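Tornside Community Garden, fall meeting
Sat 29 September, back room at the Onham library

I said I'd write these up the same night and then I didn't, so forgive me if the order is a bit off. Halima Mosoti ran the meeting, I took notes, and we got going late because the door code had changed again.

Last meeting's minutes were approved with one fix. I had written that the Pacheco Street gate would be painted green. It's going to be left alone. Sorry about that!

Money

We have $2892 in the account. That's after the hose reels and the new padlock but before the water bill, which Halima thinks will be high after the dry spell. The plant sale brought in $503, and the tomato seedlings were gone before I'd even finished my coffee. Somebody asked if we could do a second sale in the spring and the general feeling was yes, as long as it isn't the same weekend as the school fair. Halima will ask the school for their date.
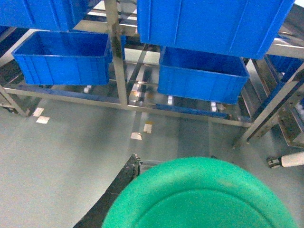
Dues stay where they are. There was a longish back and forth over whether half plots should pay exactly half, and we landed on yes, starting next season. Anyone who already paid the full amount for a half plot gets the difference credited (please remind me if that's you, my list is a mess).

Water

The far spigot is still dripping. Two people have tried new washers and it drips just the same, so we voted to pay for a plumber, up to $150. I'm calling Dutwood on Monday because they did the library's sinks and people seem happy with them. Until then, please turn it off hard — really lean on it — and leave the bucket underneath.

The rain barrel idea came up again. I like it, Halima likes it, and the folks on the north side worry about mosquitoes. We agreed to put a screened lid on one barrel and see how a summer goes before buying any more.

Plots

There are 3 plots coming open and 6 names on the waiting list. I'll write to people in the order they signed up. Plot 14 has mint in it, and I mean all the way through it, so whoever takes that one gets first pick of the loaner tools and my sympathy. We talked about banning mint outright. The vote was close and it failed, so the rule is now mint in pots only, and the pot has to sit on something solid.
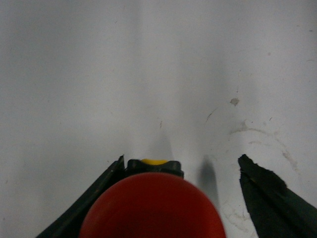
Iona Gillies

Compost

The left-hand bin is ready to use and the right-hand bin is not. Please, please stop putting citrus in both. We also agreed that bread does not go in, and neither do the "compostable" cups, which came out of last year's pile looking ready for another coffee. I'm making a new sign. If you have a laminator, let me know.

Cleanup day

We didn't settle on a date. Half the room wants it before the first frost and the other half still has peppers going. Halima will send out a poll this week. Bring gloves whenever it ends up being, and a rake if you own one.

Other stuff

The seed swap will be in February, same room if the library will have us. I offered to do the soup again. There was a question about dogs, and the answer is still on a leash and on the paths.

A blue scarf was left on the coat rack after the meeting. I have it at home.

Next meeting will go out by email once Halima has talked to the library about the door code.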